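Bench notebook, Brasau project, simulation side
April, started 9.20 in the morning

Picked this up again after the break, with a fresh pot of tea and the notes from last time open next to me, which I was very glad of (past me does write things down now and then!). The job is still the same one: teach the arm to pick up the little wooden bench piece by its long beam, lift it clear, turn it and set it down again on its feet. We are driving the arm by hand with the Altel controller and saving every run, good or bad, so that the learner has something to copy.

Settings as left: Morkon scene file, warehouse floor, checkerboard mat under the arm. I did wonder about swapping the mat for something easier on the eyes, but the pink and green squares are so useful when you are judging where the fingers are over the wood that I have left well alone. After an hour of it I do see squares when I look at the wall.

Target is 200 saved demonstrations. We had 42 in the folder when I sat down. By lunch I had added 13 more that I would be happy to show anybody, and thrown out a fair few where I dithered. Dithering is the thing to watch, I think. If you hang above the beam making up your mind, the arm learns to hang there as well, and then it sits in playback like someone who has forgotten why they came into the kitchen. Better to pause before you press record, have a think, and then go in one steady movement.

Things I want to remember about the approach:

Come down over the middle of the beam. I tried going nearer one end on a couple of runs and the whole piece swung as soon as it left the mat, and the far leg dragged. The middle is dull but it works.

Turn the wrist first, while there is still plenty of height, so the fingers are already lined up across the beam on the way down. I kept wanting to do both together and clipped the top of the wood twice.

Use the shadow. With the light where it is in this scene the arm throws a good long one over the mat, and the gripper and the wood have one of their own off to the side. Once you get the knack of watching the gap close there, you hardly need the second view at all. The worry, of course, is that the learner gets the knack too, and then falls to bits when the light moves. So: the next batch should have the light in a different place for each run. I have put this on the list in Major under open jobs, along with moving the starting spot of the bench piece, which has been lying at much the same slant for far too many runs.

2.15, after lunch. Controller felt sluggish. Spent longer than I care to admit blaming the cable, then found I had left the slow mode on from the morning's close work. Back to normal speed, and it was lovely again. Two runs lost to that, both deleted.

Trained a quick one on what we have so far, just to see. It reaches for the right place nearly every time, which cheered me up no end, but it closes the fingers too early and nudges the beam along the mat. I suspect my own runs are to blame, as I tend to start squeezing on the way down. For the next lot, whoever is driving, please come to a proper stop before closing.

Left to do: light positions, new starting slants, check the finger width against the beam, and rename the morning's files, which are a muddle.

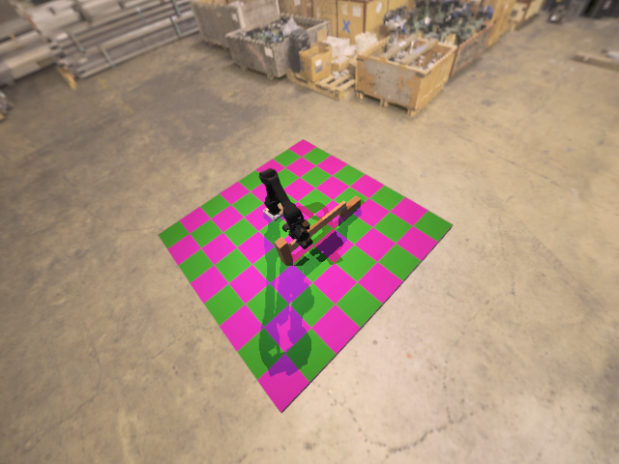

Gripper over the middle of the beam, Morkon warehouse scene, light in the old position.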